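홈 | 산업 | 기술 | 스타트업 | 로봇 | 오피니언 | 지면보기

컵 하나 옮기는 일의 가격… Wilon, 손으로 모으는 로봇 교본

로봇에게 컵 옮기는 법을 가르치려면 누군가 먼저 컵을 옮겨야 한다. 한 번 보여주면 알아들을 것 같지만 학습 모델은 그렇게 눈치 빠른 학생이 못 된다. 같은 컵을 같은 쟁반에서 들었다 놓기를 수없이 되풀이하고, 그다음에는 쟁반을 조금 돌려놓고 다시 시작한다. 로봇 소프트웨어 업체 Wilon이 벌이고 있는 '클러니라드(Clurnirard)' 사업의 하루가 대체로 그렇다.

Wilon은 2023년 4월 26일 클러니라드의 1단계 수집 현황을 공개했다. 가정과 사무실에서 흔히 하는 탁상 작업 9종을 골라, 작업마다 사람이 직접 시연한 기록 300건씩을 모으는 것이 1단계의 목표다. 컵 옮기기, 쟁반 정리하기, 전화기 수화기 제자리에 놓기 같은 항목이 목록에 올라 있다. 어린이집 생활 지도안과 나란히 놓으면 어느 쪽이 인공지능 사업 계획서인지 잠깐 헷갈릴 만한 목록이다.

방식은 이렇다. 로봇 팔을 원격으로 조종하는 대신 작업자가 로봇 손과 비슷하게 생긴 집게를 양손에 하나씩 쥐고 일을 한다. 집게에는 무늬가 찍힌 정육면체가 달려 있어 카메라 영상에서 손의 위치와 기울기를 계산해낼 수 있다. 로봇 팔이 없으니 장비값이 줄고, 팔이 들어가기 어려운 좁은 방에서도 기록을 남길 수 있다는 것이 회사의 설명이다. 줄어들지 않는 것은 인건비와 어깨 결림이다.

집게는 부품 업체 Mekance가 만들었다. 첫 시제품은 쥐는 힘은 좋았으나 손잡이가 굵어 한 시간쯤 쓰면 작업자의 손이 먼저 파업을 선언했다고 한다. 현재 쓰는 것은 손잡이를 줄이고 무게중심을 손목 쪽으로 당긴 개량형이다. Mekance는 개량형을 내놓으며 '장시간 시연에 최적화'했다고 밝혔다. 작업자들의 평가는 '전보다는 낫다'로 조금 더 간결했다.
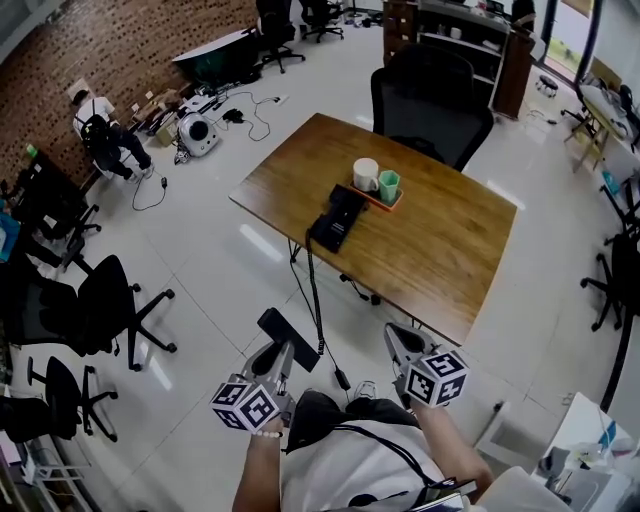 ▲ 양손에 집게를 든 작업자가 머그잔과 민트색 컵이 놓인 탁자를 내려다보고 있다.

수집 장소는 따로 꾸민 실험실 한 곳에 그치지 않는다. 반듯한 실험대 앞에서만 배운 모델은 조금만 다른 탁자를 만나도 처음 출근한 사람처럼 굳어버린다는 것이 그동안의 경험이었다. Wilon은 현재 5곳의 공간을 돌아가며 쓰고 있다. 조명도, 탁자 높이도, 바닥재도 다 다르다. 수집팀의 내부 지침에는 '배경을 치우지 말 것'이라는 항목이 들어 있다. 청소를 미루는 데 이만큼 학술적인 근거를 갖춘 직장은 흔치 않다.

시연 한 건은 짧다. 시작 신호가 울리면 작업자는 정해진 물건을 집어 정해진 곳에 놓고 집게를 벌린 채 잠시 멈춘다. 이 멈춤이 끝을 표시한다. 멈추는 것을 잊으면 기록은 다음 동작과 한 덩어리로 붙어버리고, 나중에 누군가 영상을 돌려보며 가위질을 해야 한다. 반대로 중간에 망설이느라 손이 서면 프로그램은 그것을 끝으로 오해한다. 수집을 시작하고 첫 주에는 컵을 들어 올린 채 '완료'로 처리된 기록이 꽤 쌓였다. 모델이 이것까지 충실히 배웠다면 컵을 들고 하염없이 서 있는 로봇이 나왔을 것이다.

실수한 기록을 어떻게 다룰지도 논쟁거리였다. 처음에는 컵을 놓치거나 쟁반을 건드린 시연을 모두 버렸다. 그러다 보니 데이터에는 한 번도 삐끗한 적 없는 사람만 남았고, 이를 배운 모델은 컵이 조금 미끄러지는 순간 무엇을 해야 할지 전혀 몰랐다. 지금은 놓친 뒤 다시 잡는 데 성공한 시연을 '복구' 항목으로 따로 분류해 남긴다. 작업자들 사이에서는 일부러 실수하는 일이 제대로 하는 일보다 어렵다는 말이 나온다. 너무 태연하게 떨어뜨리면 검수에서 반려된다.

검수는 데이터 관리 업체 Lakatos가 맡았다. 이 회사는 올라온 기록에서 정육면체 무늬가 가려진 구간을 찾고, 양손의 시간 기록이 어긋난 건을 골라낸다. 가장 흔한 반려 사유는 '무늬 가림'이다. 작업자가 탁자 쪽으로 몸을 깊이 숙이면 팔이나 몸통이 무늬를 덮는다. 두 번째는 케이블이다. 선이 집게에 걸려 손이 엉뚱한 방향으로 당겨지는 일이 잦은데, 사람은 무심코 보정하고 지나가지만 기록에는 까닭 모를 손목 꺾임으로 남는다.

Lakatos는 한때 반려 사유를 다섯 글자 안팎의 약어로만 적어 보냈다. 현장에서는 뜻을 몰라 같은 실수를 되풀이했고, 약어표가 배포된 뒤에는 약어표의 어느 판이 최신인지를 두고 메일이 오갔다. 결국 양측은 사유를 한국어 문장으로 쓰기로 합의했다. 자연어 처리 기술이 이만큼 발전한 시대에 거둔 조용한 성과다.

가장 손이 많이 가는 항목은 뜻밖에도 전화기다. 컵은 조금 비뚤게 놓아도 컵이지만 수화기는 제 홈에 맞지 않으면 놓은 것이 아니다. 게다가 꼬인 선이 늘어나고 줄어드는 방식이 매번 달라, 같은 동작을 해도 똑같은 기록이 나오지 않는다. 요즘 사무실에서 누가 유선 전화를 쓰느냐는 질문이 내부에서도 나왔으나, 사업 담당 부서는 잘 휘고 잘 엉키는 물체를 다루는 연습으로 이만한 교재가 없다고 본다. 전화는 걸려 오지 않아도 된다.

모은 데이터의 쓸모는 아직 조심스럽게 이야기되고 있다. Wilon은 컵 옮기기 한 종목의 시연 약 100건으로 시험 학습을 해봤으며, 익숙한 탁자에서는 쓸 만한 움직임이 나왔지만 탁자를 바꾸자 성적이 눈에 띄게 떨어졌다고 밝혔다. 구체적인 성공률은 공개하지 않았다. 발표 자료에는 '유의미한 가능성을 확인했다'고 적혀 있는데, 이 업계의 문법에 익숙한 독자라면 어느 정도 값을 깎아 읽을 줄 알 것이다.

그래도 지난해와 비교하면 사정은 나아졌다. 당시 Wilon은 원격 조종 방식으로 비슷한 수집을 시도했으나, 조종자가 장비에 익숙해지는 데만 여러 날이 걸렸고 로봇이 쉬는 시간이 일하는 시간보다 길었다. 집게 방식에서는 새 작업자가 반나절 교육을 받고 오후부터 수집에 들어간다. 교육 내용의 절반은 집게 다루는 법이고 나머지 절반은 서두르지 않는 법이다. 사람은 손에 익은 일을 점점 빨리 해치우는데, 그 속도를 로봇 팔이 따라가지 못하기 때문이다. 숙련될수록 천천히 하라는 지시를 받는 드문 직종이 하나 생긴 셈이다.

개인정보 문제도 정리가 덜 끝났다. 수집 공간에는 다른 일을 하는 사람이 오가고, 책상 위 물건도 그대로 담긴다. Wilon은 외부에 제공하는 판본에서 얼굴과 읽을 수 있는 문서를 자동으로 흐리게 처리하고, 처리 결과를 사람이 한 번 더 확인하겠다고 했다. 원본 보관 기간은 협력사와 협의 중이며 확정되는 대로 안내하겠다는 입장이다.

2단계는 6월에 시작한다. 서랍 여닫기와 천 접기가 새로 들어가고, 두 사람이 물건을 주고받는 시연도 시험 삼아 넣는다. Mekance는 그때까지 케이블을 없앤 집게를 납품하기로 했다. 배터리가 들어가면 무게가 다시 늘어난다는 점은 양사가 협의하고 있다.

1단계 데이터의 공개 여부는 정해지지 않았다. Wilon은 연구기관을 대상으로 한 제한적 제공을 우선 검토하고 있으며, 신청 절차는 2단계 일정과 함께 회사 누리집에 게시할 예정이다. 수집 작업자는 현재 추가로 모집하고 있다. 지원 자격에는 학력과 경력 제한이 없고, 우대 사항은 '같은 일을 반복해도 평정을 유지하는 분' 한 줄이다.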